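Desk plants get a home upstairs at Kalton

4/6/19

Regular readers of this page will know I've been banging on about greenery in the Kalton building for ages, so I'm very happy to report that the desk plant scheme has reached the second floor! We had 12 seedlings to give out this time, all raised from cuttings and seed on the windowsill at Skullby, and every one of them was spoken for before I'd finished my tea.

The idea is simple enough. You take a plant, you keep it on the shared desks (the white ones in blocks of four, with the low dividers), and whoever is sitting nearest gives it a drink and wipes up afterwards. The first batch went out in May to the ground floor and I'm told most of them are doing nicely, although one did get moved next to a heater and we'll say no more about it.

I went up to see how people were getting on and ended up talking about watering for far longer than I'd planned. A can with a long thin spout is much the best thing for these little pots, as you can get the tip in close to the rim and pour slowly. 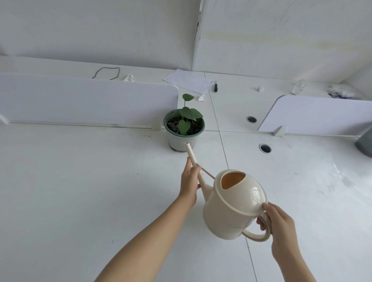 Venkatesh Gowda, who looks after the supplies cupboard, has agreed to keep the cans in there from now on, on the shelf under the envelopes. Please put them back empty. He'd also like it known that the code for the cupboard is now 3557, the old one having been shared with half the building, and that the biscuits in there are not part of the scheme.

As for how much to give, we're suggesting 100 ml at a time and only when the top of the soil feels dry to your finger. Young plants with just a few leaves really don't want a soaking, and I say that as someone who has drowned a good many (sorry, basil). If there are bits of dried leaf sitting on top of the soil you can just lift them out.

The other half of the job is the desk. Water finds its way into the seams where the tops meet, and so does soil, and then somebody puts a sleeve in it. A folded rag pressed along the join does the trick, and it's worth lifting the pot now and then to wipe the bottom as well, where the dirt collects in a ring. Keep papers well over on the far side while you're at it!
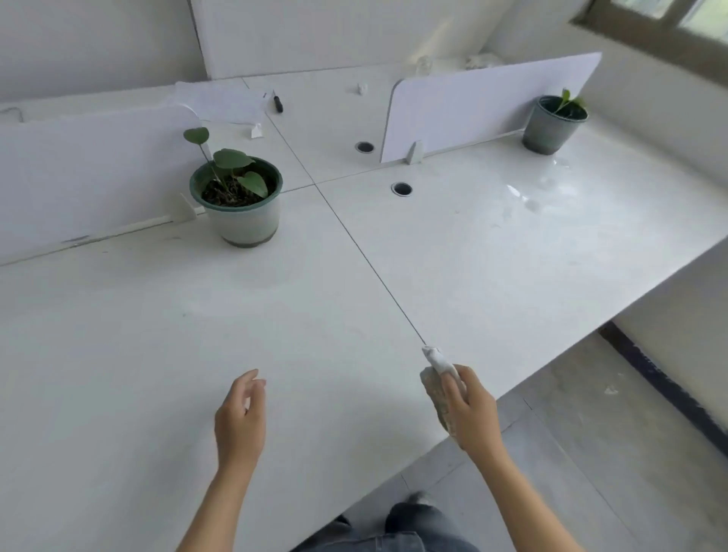
Can I bring in a plant of my own?
Any small potted plant is welcome as long as it stays on the desk and leaves room for the person opposite, but please let me know first so I can add it to the list.

Next up is the Lo Presti room, which gets lovely light in the mornings and has nothing growing in it at all. Orereck have offered us some spare pots, and I'm hoping to have the next lot of seedlings ready before the summer holidays. If you'd like one, put your name on the sheet by the lift.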